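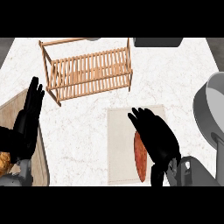

Binta Eze
Moderator, Kitchen and Plumbing boards

Thread: Is a water softener worth it at 115 ppm?

Moved this over from General so the plumbing people will see it. I'm the original poster too, so please don't go easy on me.

We moved to Arnaud in December. The city water report lists hardness at 115 ppm. The last place was on well water with an old softener that came with the house, and I never gave it much thought. Now I get white spots on the faucets and a crust on the shower head, and the glasses dry cloudy if I leave them to air dry. The kettle needs vinegar every couple of weeks.

I had Mastier out to look at it. Their quote is $2359 for a Zimov softener, installed, with a bypass and a drain line to the laundry standpipe. The same unit is listed online for $1188 without installation. The main comes in next to the water heater, and there is an outlet on that wall already. Two adults, one kid, one and a half baths. Copper pipe all the way as far as I can tell.

Questions for the group:
Would you soften at this level at all?
Is the difference between those two prices normal for labor?
Does anyone here own a Zimov?

copperhead_ed
Member

No, I would not. 115 is under seven grains per gallon. On most charts that is at the top of "moderate." I did residential plumbing for a long time and the houses where I saw heaters ruined by scale were well above that. You will get spots. You wipe the spots.

Flush the water heater once a year and unscrew the shower head when it gets slow. That is the whole maintenance plan.

lindenroad
Member

Disagree with Ed. We are at nearly the same number and put in a softener two summers ago. I use less laundry soap, the towels are better, and I stopped scrubbing the shower door. Whether that is worth the money to you is a different question, but there is a difference and you notice it the first day.

The bad part is the feel of the water. My husband still says he can't rinse the soap off. You get used to it or you don't.

copperhead_ed
Member

I didn't say there was no difference. I said I wouldn't spend that kind of money on it. The towels are fine with less detergent. Most people use twice what they need.

gasketcase
Member

On the price. Take the unit price off the quote and you have $1171 for labor, fittings, and whatever they mark up. That's high for a house where the main is next to the heater and there's an outlet on the wall. It isn't crazy if they are pulling a permit and running a proper drain with an air gap. Ask them to break it out. If they won't, call somebody else.

I paid $600 for labor on mine, and my drain run was longer than yours sounds. Different state, so take that for what it's worth.

Binta Eze
Moderator, Kitchen and Plumbing boards

Thanks. The quote is a single line, so I will ask for the breakdown. I don't know if a permit is included. It doesn't say.

harlow_t
Member

Own a Zimov, the metered one. Three years, no repairs. It was easy to program. The manual is poor and the diagram for the drain elbow shows it on the wrong side, at least in the copy I got. The salt lid is flimsy and mine has a crack in it. The valve has been fine.

Get the metered one and not the timer one. The timer version regenerates whether you used the water or not, so you go through salt for nothing when you are away.

old_valve
Member

Seconding metered. Also check who makes the control valve. The tank is just a tank. When something goes wrong it will be the valve, and you want one that any plumber can get parts for. I don't know what Zimov uses now. They used to put a Judex valve on it and those were easy to rebuild. Seals and a piston, an hour's work at the kitchen table.

harlow_t
Member

Mine is a Judex. It's printed on the head under the cover. No idea about the current ones.

millrace
Member

Before you buy anything, test at your own tap. The city report is an average over the year, and in some towns the supply switches between a river and wells depending on the season. Ours does, and the hardness in August is a lot higher than in spring. A drop kit is cheap and more exact than the strips. Test the cold side, before the heater, and write it down once a month for a while.

If you had asked me in spring I'd have said don't bother. By late summer I was ready to sell the house.

lindenroad
Member

Good point from millrace. The strips are pretty useless. I got three different readings from the same glass.

sparrowhawk
Member

Nobody has mentioned the salt yet. A softener swaps calcium for sodium and the brine goes down the drain. Some towns restrict them for that reason, so check the local rules before you sign. If anyone in the house is on a low sodium diet, talk to the doctor and consider leaving the kitchen cold tap on hard water. We did it that way and I would do it again. The drinking water tastes the same as before and the plants don't care for softened water anyway.

It does mean the kitchen sink is still going to leave spots on that side.

copperhead_ed
Member

Agree on leaving the kitchen cold and the outside faucets hard. Any installer should offer that without being asked. Did Mastier?

Binta Eze
Moderator, Kitchen and Plumbing boards

They offered to leave the hose bibs off it. They didn't mention the kitchen. The kitchen line branches off pretty close to the heater so I don't think it would be hard to do, but then the glasses stay cloudy if they get a cold rinse, and the glasses are half of what bothers me.

gasketcase
Member

Rinse them hot. The hot side will be soft either way.

nightbaker
Member

Or dry them with a towel. I know that's not what anybody wants to hear. I wash by hand, everything goes in the rack, and the glasses get dried right away while the plates sit. I've had no cloudy glasses in years and our water is harder than yours.

For what you already have, soak them in white vinegar for ten minutes. If the cloud comes off, it was minerals. If it doesn't come off, the glass is etched and it's permanent, and that usually comes from a dishwasher with too much detergent. Soft water makes etching worse, by the way.

lindenroad
Member

That last part is true. I lost a set of wine glasses the first winter. Cut the detergent way down if you go soft.

petrichor_88
Member

What about the salt-free conditioners? My neighbor has one and swears by it. No drain, no bags to carry.

copperhead_ed
Member

They don't soften. The hardness is the same going out as going in. The better ones are supposed to keep it from sticking to the pipe. I have seen a few installed and I couldn't tell you if they did anything. You still get spots.

petrichor_88
Member

He says his shower head doesn't clog anymore.

copperhead_ed
Member

Could be. I'd want to see it next to one without.

old_valve
Member

I'm with Ed on spots but I'd be less hard on them for scale. The template type has some decent testing behind it. The magnets you clamp on the pipe are another story, don't buy those.

At 115 I would put the money toward a new anode rod and a good flush valve on the heater. How old is the heater?

Binta Eze
Moderator, Kitchen and Plumbing boards

The sticker is gone on ours and the seller didn't know. I can look up the serial number tonight. It makes a popping sound when it's heating up, if that tells you anything.

old_valve
Member

Popping is sediment on the bottom of the tank. Is it gas? Flush it before you do anything else. Shut off the gas, shut the cold supply, open a hot tap upstairs, hose on the drain. If the drain valve is plastic and has never been opened, have a brass cap in your hand before you touch it. They sometimes don't close again.

gasketcase
Member

Seriously, have the cap in your hand. Ask me about my basement carpet.

Binta Eze
Moderator, Kitchen and Plumbing boards

It's gas, and the drain valve is plastic. I bought the cap at lunch.

Mastier wrote back. The permit is included, and they will leave the kitchen cold line on hard water for no extra charge. They still won't give me the unit and the labor as separate numbers. I have asked two other places to come and look. A drop kit is on order, and I'm going to test every month through the summer before I decide. Ed gets his way for now.

lindenroad
Member

Reasonable. Post the August number, I'd like to see it.

harlow_t
Member

If you do end up with the Zimov, message me before you hook up the drain elbow. I drew the correct diagram on the back of the manual and can scan it.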